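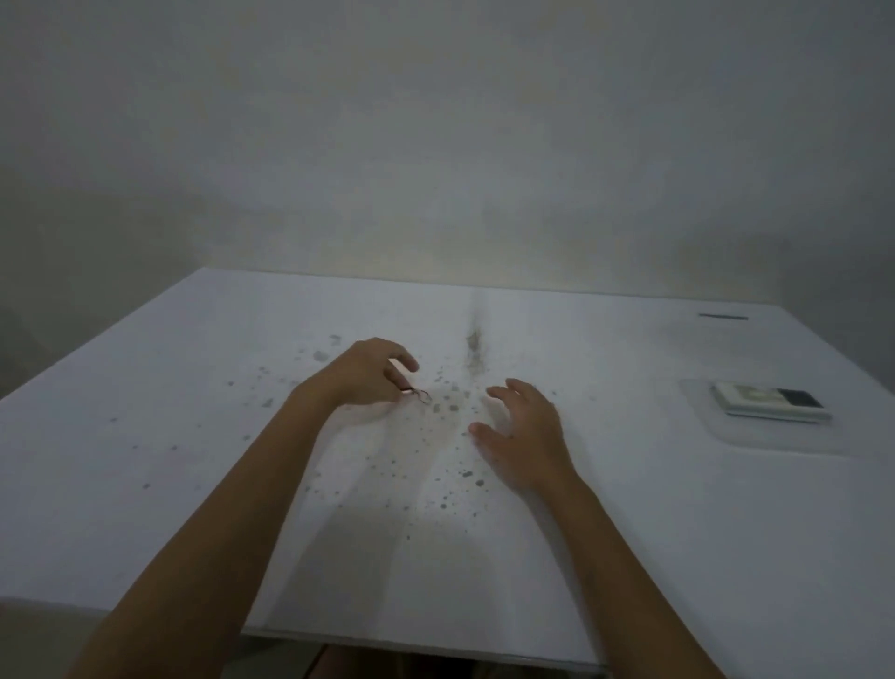 Call for participants: bench sessions for people who doubt craft kits

Dredinthorpe is looking for adults to sit at a plain white table and work with very small things: thread, fine wire, loose ends, the bits that fall off a project and get swept up with the crumbs. Sessions run on Thursday evenings at our workroom in Ponduvar, starting in October.

We have read the claims. Handwork calms you down, handwork sharpens your attention, handwork will fix your sleep. Maybe. The companies making these claims usually have a kit to sell, and the people filling in their surveys usually bought the kit. We would like to hear from people who didn't, or who did and left it in a drawer.

What the work is

You sit down. You get a short length of dark thread or thin wire, already tangled, and you try to get it straight using your fingers. No tweezers, no needle, no magnifier. When you have had enough of that piece you say so and take another. Later in the evening we give you a printed instruction sheet from the Koyama beginner set and ask you to follow it as written, including the steps that make no sense. We want to know where you stop, what you mutter, and whether you would have carried on at home with the television going.

Each session lasts 80 minutes, with a break in the middle. There are three sessions per person. We would prefer that you come to all of them, but we have run this sort of thing before and know what the third Thursday looks like.

The room is dull. White wall, white table, nothing hung up. Last year we used a room with a patterned tablecloth, and people spent most of the first evening hunting for thread they had put down a second earlier. Dark thread on a white top is easier on everybody, and you can see a loose strand without bending over it.

Who we want

People 18 and over with no paid experience in sewing, jewelry, electronics repair or fly tying. A little mending is fine. If you knit, we would still like to hear from you, but please say so on the form because we only want a few knitters.

You should be able to pinch something thin between thumb and finger without pain. Reading glasses are fine, bring them. If your hands are stiff some days and good on others, write that down and we will talk about it. We are not a clinic and nothing we do counts as treatment, whatever a friend of yours may have heard.

We are especially short of people who think this is a silly way to spend an evening. Last year's group was very nice and liked everything – which left us with 665 comment cards and hardly one we could use.

What you get

A flat payment of 80 dollars after the third session, by check. If you drop out earlier you are paid for the evenings you attended. Coffee and something to eat at the break. Parking behind the building is free after 5:30 and usually full, so the bus is a better bet.

You do not get to keep the thread. People ask.

What happens to your comments

They go into a plain-language report on beginner craft instructions, paid for by Betotska, which publishes some of those instructions. You are right to raise an eyebrow at that. Our agreement says they see the report when everybody else does and cannot change it. We asked for that in writing and got it, and anyone taking part may read the page it is on.

To apply

Pick up a form at the Ponduvar workroom or ask at the front desk to have one mailed. It is two pages. The last question asks what you expect to get out of this, and "nothing much" is an acceptable answer. Forms are read in the order they arrive and we reply to all of them, though sometimes slowly.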